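Foro Situra > Aprendizaje por imitación > Simulación

Tema: ¿Cuántas demos grabáis antes de entrenar?

marga_sim
19-07-2019
Hola a todos. Llevo dos semanas grabando demos teleoperadas en simulación con dos brazos y ya no sé si voy bien o si estoy tirando las tardes. Tengo 2.436 episodios guardados, casi todos de la misma tarea: acercarse a la varilla marrón de la mesa y levantarla con una pinza. El entrenamiento va regular. Si la varilla sale en diagonal, bien; en cuanto la giro un poco, el brazo izquierdo se queda pensando en las musarañas.
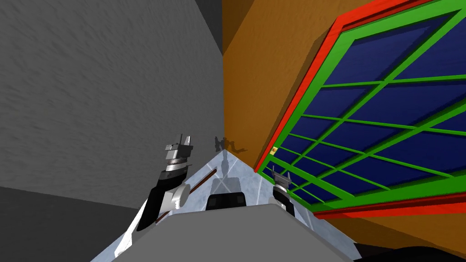
Lo que más me come la cabeza es si cambiar ya los colores de las paredes y las texturas, o esperar a que la política funcione con el decorado fijo. Mi compañero de Kondilham dice que esperar, yo tengo mis dudas. ¿Cómo lo hacéis vosotros?

tornillo_flojo
Con esa cantidad te sobra para una tarea tan corta. Yo con bastante menos tenía algo decente en Zaka. ¿Has mirado cuántas posiciones iniciales distintas hay de verdad? A mí me pasó que el generador repetía la semilla y tenía 9 posiciones clonadas mil veces. Un mes perdido, todavía me dura el cabreo.

marga_sim
Ay. Voy a mirarlo ahora mismo, que la semilla la puse yo a mano el primer día...

Bayu Ginting
Yo discrepo con tornillo. La cantidad no sobra nunca si las demos son variadas, y además pregunto: ¿quién graba? Si eres siempre tú, el modelo copia tus manías. Nosotros somos cuatro teleoperando por turnos y se nota muchísimo, uno entra siempre por arriba y otro va arrastrando la pinza casi pegada a la mesa.

tornillo_flojo
Pues justo eso a mí me destroza el entrenamiento, Bayu. Cuatro estilos distintos para lo mismo y la red hace la media, que es meter la pinza donde no toca. Prefiero una sola persona, aburrida y constante.

Bayu Ginting
Depende de la red, hombre. Con una que aguante varios modos no hay ningún problema. Con una regresión pelada, te doy la razón.

pau_k
Me meto por lo de las texturas: cámbialas YA. Mi política se aprendió la sombra de los brazos en la pared, así como suena. Moví la luz y dejó de acertar. Ahora en cada episodio sorteo luz, colores y algo de posición de cámara, y guardo también los intentos fallidos en una carpeta aparte.

marga_sim
Vuelvo con las orejas gachas: la semilla estaba fija. No eran 9 posiciones, eran 4 :( Esta noche lo arreglo y empiezo otra tanda con la varilla girada al azar. Lo de la luz lo meto también, Pau, ¿me pasas los rangos que usas?

pau_k
Te los mando por privado en cuanto llegue a casa. Y no borres lo viejo, que para probar el cargador de datos te sirve igual.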